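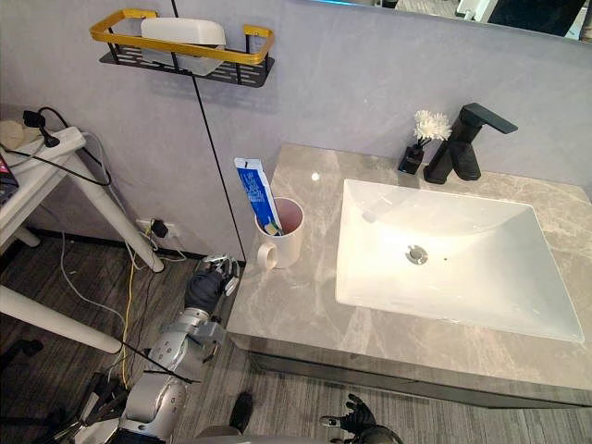
By the Research Data Section, Hendriks Institute for Labour and International Affairs, Stulton
Last revised: April | Version 2 | README and data card

The Tolimgate Hearings: Written Submissions on the Rights of Seasonal Cross-Border Workers

Summary

The Tolimgate Hearings collection holds the written submissions made to a series of eight public hearings on the rights of seasonal workers who cross a national border to take up employment. The hearings were convened by the Hendriks Institute and held at Tolimgate and Stundberg. Trade unions, employers' bodies, local authorities, advice centres, faith groups and individual workers were invited to submit evidence in advance of each session.

The collection contains 3091 submissions. Each is supplied as a plain text file, and a single table describes them all. Oral evidence was recorded separately and does not form part of this release.

Background

The hearings arose from a disagreement between labour inspectorates over which of them should act when a worker is recruited in one country, housed in a second and paid through a third. Several governments had asked for evidence before deciding whether a joint complaints procedure was needed. The Institute offered to gather that evidence and to publish it in full, subject to the consent of those who gave it.

Each hearing took one theme. In order, these were recruitment fees, contracts and translation, wages and deductions, housing, health and safety, social security, access to unions, and the return journey. The order is reflected in the numbering of the files. A submission sent to one hearing but concerned chiefly with the theme of another was left where its author had sent it, and the theme column in the table records the difference.

Contents of the release

submissions/ holds the text files, one for each submission. File names consist of the hearing number, a full stop and a serial number.

index.csv is the table of submissions. It has one row for each file.

codebook.txt explains every column in the table and lists the permitted values.

consent.txt reproduces the wording of the consent form in both versions used.

changes.txt records corrections made after the first release.

All files are encoded in UTF-8. The table uses commas as separators and double quotation marks around any field that contains a comma.

Columns in the table

The column "hearing" takes a value from 1 to 8. "Theme" uses the same scale and was assigned by the Institute after reading. "Author_type" distinguishes unions, employers, public authorities, advice services, religious bodies, academic authors and individuals. "Sector" gives the branch of work discussed, with horticulture, food processing, hospitality, forestry and care as the main values. Where a submission covers more than one sector, they are separated by a semicolon.

"Language" is the language of the original. "Translated" is marked yes when the file supplied is an English translation. "Length" is the number of words in the file supplied, which may differ from the length of the original. "Redacted" is marked none, light or heavy, as described below.

An empty cell means that the information was not given. It should not be read as "no" or as zero.

How the submissions were gathered

A call for evidence was issued before each hearing and sent to bodies known to work in the field. Notices were also placed in hostels, at coach stations and in advice centres in the districts where seasonal work is common. Authors could write in any language. A limit of 4000 words applied to organisations, and longer papers were returned with a request to shorten them. No limit applied to individuals.

Submissions arrived by post, by electronic mail and through a form on the Institute's website. Some workers dictated their evidence to an adviser, who wrote it down and read it back to them before it was sent. These are marked as individual submissions, with the word "dictated" in the notes column. Readers may find that their wording resembles that of the adviser — this is most noticeable in the evidence on housing, where one advice centre in Stundberg assisted a large share of the authors.

Handwritten papers were typed by Institute staff. Spelling was left as found except where a word could not be understood without correction, in which case the correction appears in square brackets.

Translation

Translations into English were made by professional translators and read by a second person with knowledge of the sector. Terms for types of employment contract have no settled English equivalent in many cases. The original term is therefore kept, followed by a short gloss in square brackets at its first use in each file. The originals are held at the Stulton office and may be consulted there by appointment.

Consent and redaction

Every author whose submission appears in this release gave written consent to publication. Two versions of the consent form were used. The second was introduced before the third hearing and allows an author to agree to publication while asking for the name of an employer to be withheld. Authors who had signed the first version were written to again and offered the same choice.

The names of individual workers have been removed throughout. Light redaction means that personal names and addresses only were taken out. Heavy redaction means that places of work, dates of travel or family details were also removed to prevent an author from being recognised. Removed passages are shown by the word "withheld" in square brackets. Allegations against a named business were retained only where the business had been given an opportunity to reply, and any reply received is attached to the end of the same file.

Suitable uses

The collection is intended for the study of labour rights, migration policy and the conduct of public inquiries. It may be used in teaching at all levels. It has been found helpful by those drafting bilateral agreements who wished to compare the positions of unions and employers on the same point.

It should not be used to estimate how common any practice is. Those who submitted evidence chose to do so, and people with a grievance had greater cause to write than those without one. Nor should it be used in any attempt to identify workers, employers or hostels whose names have been withheld.

Known limitations

Horticulture is strongly represented and forestry weakly. Care workers living in private homes were difficult to reach, and the notices placed in hostels will have passed them by. Evidence from employers is concentrated in the hearings on recruitment fees and on wages.

Submissions to the first hearing were gathered before the website form was in place. Several of them lack a value for sector, and in these cases the Institute has preferred to leave the cell empty. Identical letters sent by different members of the same organisation were kept as separate files — users who count submissions should consult the column "duplicate_text" first.

Changes in version 2

The theme column has been added. Employers' replies, formerly kept in a folder of their own, have been moved into the files to which they relate. A fault which caused accented letters to be lost in part of the material from Stundberg has been corrected. File names have not changed.

Terms of use and citation

The text and the table may be copied, quoted and adapted for non-commercial purposes, provided that the source is acknowledged. Copyright in each submission remains with its author. Commercial use requires written permission from the Institute.

Please cite the collection as: Hendriks Institute for Labour and International Affairs, The Tolimgate Hearings: Written Submissions on the Rights of Seasonal Cross-Border Workers, version 2, Stulton.

Corrections and withdrawal

Errors should be reported in writing to the Research Data Section at the Stulton office, quoting the file name. An author may withdraw a submission at any time without giving a reason. Withdrawn files are removed from the next release, and the serial number is not used again.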